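Section 4: Setting Up the Drive Carrier Task

This section covers the teardown bench used by the Larkeck robotics club for the drive carrier task. Read Section 3 (Arm Power-Up and Homing) first. Two members are needed for a full run: one at the control laptop and one at the bench, called the spotter from here on.

4.1 What you need

The arm, with the two-finger gripper fitted
One donor desktop from the Vidmar shelf, side panel off
Bench clamps and the rubber mat
Hex keys for the gripper screws
The run sheet and a pencil
Parts tray

Donor machines are kept for practice. Don't bring a computer from home, even a dead one, unless a mentor has checked it and put it on the shelf list.

4.2 Preparing the donor machine

1. Check that no power cord is attached. Hold the front power button in for a few seconds to drain what is left in the supply.
2. Remove the side panel and store it under the bench.
3. Lay the case on the rubber mat with the open side toward the arm.
4. Clamp the case at two points. Push on it with your hand. If it slides, clamp it again.
5. Move loose cables away from the drive bay. Leave cables that are plugged in where they are, unless one lies across the carrier.
6. Remove the hard drive from the carrier if there is one, then put the empty carrier back until it clicks.

CAUTION: Never open the power supply. It stays closed for every task in this manual.

Note: Case edges can be sharp. The spotter may wear thin gloves for steps 3 to 6 but must take them off before working near the gripper linkages, where fabric can be caught.

4.3 Checking the gripper

1. With the arm stopped, try each hex screw on the finger links by hand. Tighten any that turn.
2. Open and close the gripper 4 times from the laptop. Both fingers should move together and meet at the center.
3. Set the grip force to 20 on the Jikik panel. The carriers are plastic and the tabs can snap at higher settings. Anything above 25 needs a mentor's OK.
4. Set the speed to Slow. Leave it there for the whole task.

If one finger lags behind the other, stop and go to Section 7. Don't try to correct it by bending a link.

4.4 Hands near the gripper

New members are sometimes unsure when they may touch the arm. The rule is the same for every bench task:

Arm in HOLD, laptop operator has said "holding" out loud – the spotter may steady or nudge the gripper.
Arm in RUN – hands stay behind the tape.

The spotter says "clear" when both hands are back. The operator does not leave HOLD until that word is heard. If the room is noisy, as it usually is in April before the Lollville meet, use a raised hand as well.

CAUTION: The pivot joint between the finger links is a pinch point. Touch only the outer plates.

4.5 Running the task

1. Bring the arm to the Above Case position and wait for it to settle.
2. Lower the gripper in short moves. Keep the fingers away from the motherboard side of the case.
3. Line the fingers up with the blue carrier. The wrist view on the laptop is better for this than looking over the top of the case.
4. Put the arm in HOLD. The spotter checks for cables caught between the fingers and the bay.
5. Back in RUN, close on the carrier. Wait for the grip light on the panel.
6. Pull along the line of the bay. If the carrier doesn't move, release and line up again – do not raise the grip force to get it free.
7. Lift clear of the drive cage before turning the wrist.
8. Place the carrier in the parts tray and open the gripper.
9. Write the result on the run sheet, including failed grips. A run is complete after 13 attempts or when the bench slot ends.

Note: Carriers and latches differ between donor machines. Some have a side tab that has to be pressed in first. The spotter can do this in HOLD, and it should be marked "assisted" on the run sheet.

4.6 Wrist views for reference

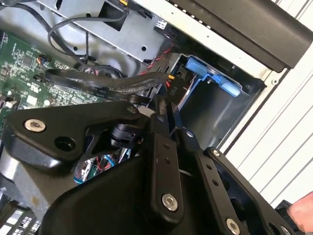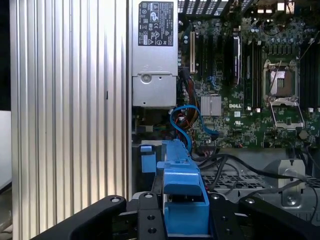
Figure 4-1. Wrist views of the gripper at the bench. First: beside the drive bay, with a hand at the gripper. Second: blue plastic bracket between the fingers.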